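Going through how we look after the two-arm bag cell at Staddale, start to finish. Long one. 1/14

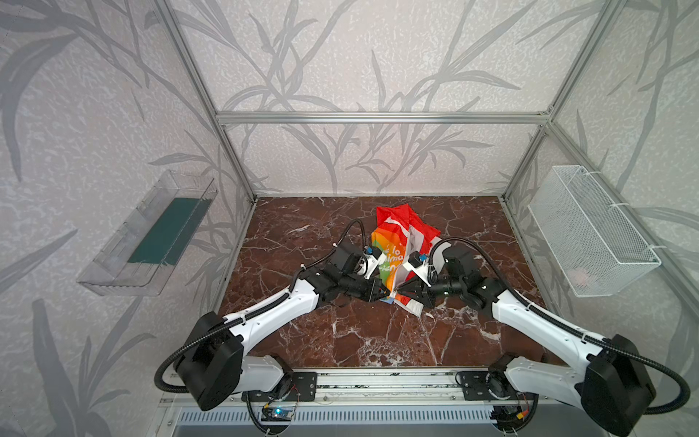
Both arms on the rail, one grip each side of the bag.

2/14
Layout first. Both bases bolt through black plates to one aluminum rail along the front edge. The bench is dark red marble inside an extrusion frame. Marble was already in the building. It's heavy and flat and it doesn't creep, so it stayed.

3/14
Plate bolts get checked every 30 hours of run time. Paint pen line across the head and onto the plate. If the line's broken, the bolt comes out, gets cleaned, goes back with fresh threadlocker. Don't just nip it up. We did that for a month and chased a drifting left arm the whole time.

4/14
After any base bolt comes out you redo the arm-to-arm offset. Bring both tips to the middle at low speed until they nearly touch, log the pose, back off, repeat from the other side. The two logs should agree. If they don't, look at the rail before you touch the software.

5/14
Cables. The corrugated conduit on each arm loops from the wrist back down toward the base. Leave the loop big. It looks untidy and people want to tie it in. Tie it in and the wrist pulls against it at full reach, and you get a fault that only shows up on one side of the bench.

6/14
We went through 77 hours of intermittent dropouts on the right arm last November. Cause was a conductor broken inside the jacket, right where someone had put a tie. Outside of the cable looked perfect.

7/14
How to find one of those: power on, arm parked, gripper empty. Flex the conduit by hand a few centimetres at a time and watch the bus error count. When it jumps, mark the spot with tape. Power off before you open anything.

8/14
Gripper jaws. Wipe with isopropyl at the start of every shift. Printed plastic bags leave a film on the pads and grip goes off slowly enough that you blame the settings.

9/14
Settings, for those who asked. Light close, short pause, then the second arm comes in. If both close together the bag twists. We run the Ikov controller defaults for everything except close force, which is well down.

10/14
Crumpled bags are the good test. A flat new one will pass with worn pads. Scrunch it up, stand it in the middle, and see if both sides hold through a slow lift. We do five in a row after any pad change.

11/14
Electronics sit below the rail. Keep the vent grille clear, vacuum only, no compressed air. Air just drives the lint into the boards. While you're down there, tug each connector gently. The little ones walk out with vibration.

12/14
Spares on the shelf: one full conduit set, two pairs of jaw pads, one motor lead for each side. Total came to $1,685 including freight from Morkden. Cheaper than the downtime on that one cable.

13/14
Side storage is a clear tray on the left wall and a wire basket on the right, cable-tied to the frame. Check those ties when you do the bolts. If the basket sags it gets into the right arm's space.

14/14
Next job is moving the offset check into the start-up routine so it doesn't depend on who's on. The Chuang script nearly does it already, it just doesn't save the second pose. Will post the change when it's been running a while.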